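Urkholm, upper floor – furniture and fittings

Gallery 3 in the Urkholm series. The building is let as open workspace over two levels, and these pages record the fit-out for tenants and for anyone planning a similar conversion. Earlier pages cover the entrance and the lower level. Notes are by Malou Overgaard, with corrections from Baldur Vídalín.

The upper floor was kept as one room. Services run at ceiling level, so desks can be moved without lifting the floor. The tables are on the Cornholm list and may be swapped between bays. Any table placed near the railing must leave a clear passage of 100 cm.

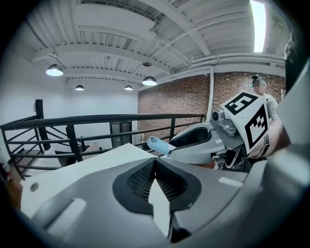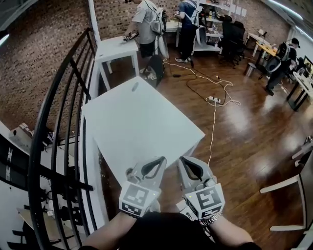 Upper floor, Urkholm. First: white corrugated metal decking overhead, with white steel beams and pipes. Second: white tables, the curved black railing beside the opening to the lower level, and red brick behind.

Surfaces. Decking, beams and pipes were finished in one Nundex white, two coats. Touch-up paint is held in 5 litre tins – ask before opening a new one.

Brick. Sealed once, matt. Paper notices may be pinned to it, but no shelf or bracket is to be fixed without written consent.

Railing. Fixings are checked every March by Fogh. Nothing is to be hung from the bars or tied to them.

Tables. Maximum load 20 kg on any one corner. Wipe down with a damp cloth only.

Next gallery: stairs and lower landing.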